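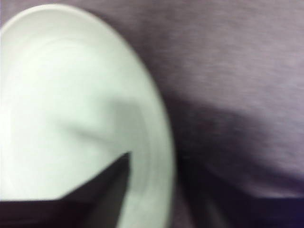 Molmont Supper School started with three friends, one borrowed church kitchen and a very heavy bag of onions. We wanted to teach people to cook dinner — the ordinary, get-it-on-the-table kind — and we had no idea whether anyone would come. They did! By the end of that first July we were running out of aprons, and people were bringing their own from home.

These days we have our own place on Hillwood Street, in what used to be a shoe repair shop. The front room still has the old counter, and we roll out dough on it. The back room has the stoves, the big sinks and a long table where every class ends up sitting down together. We can take 55 students a week across our day and evening groups, and we love it when the room is full and loud and somebody is asking where the colander went.

What do we teach? Soups and stews, bread, beans, eggs every way we know, roast chicken, what to do with a cabbage. Our beginner course is still the one we're proudest of. It starts with how to hold a knife and finishes with a full meal you cook on your own while we stand back and try very hard to keep our mouths shut. Plenty of people come to us having never made more than toast, and some have cooked for forty years and just want company while they do it. Both kinds are welcome, and they tend to get along really well (the toast people ask the best questions).

We also run a baking group in the colder months, a kids' class after school, and a pickling weekend that sells out so fast we now do it twice. The Hivholm rye loaf you may have heard about comes from the baking group. It's a dark, slow bread, named for the town where one of our founders learned to make it, and it takes most of two days. Worth every hour, we think, though you will need patience and a warm corner.

Our vegetables come mostly from Kumarasinghe Farm, just past the edge of town. They let us know each week what's ready, and we plan the classes from there, so please don't be upset if the menu changes — one spring we cooked a great deal of chard. Students can order a box from the farm through us and pick it up after class.

Last year we served 242 free suppers at our open table, cooked by students from the intermediate course. Anyone can come and eat, you don't have to sign up, and there's usually seconds. We'd like to do many more of those.

We've now taught over 1000 people to cook, and we still get giddy when someone writes to tell us they made the lentil soup for their family. Send us those messages! We read them out loud in the kitchen.

If you'd like to look around before you book, stop in any weekday after 4 p.m. The kettle will be on, and there's a good chance something is coming out of the oven.

18 shares
6 comments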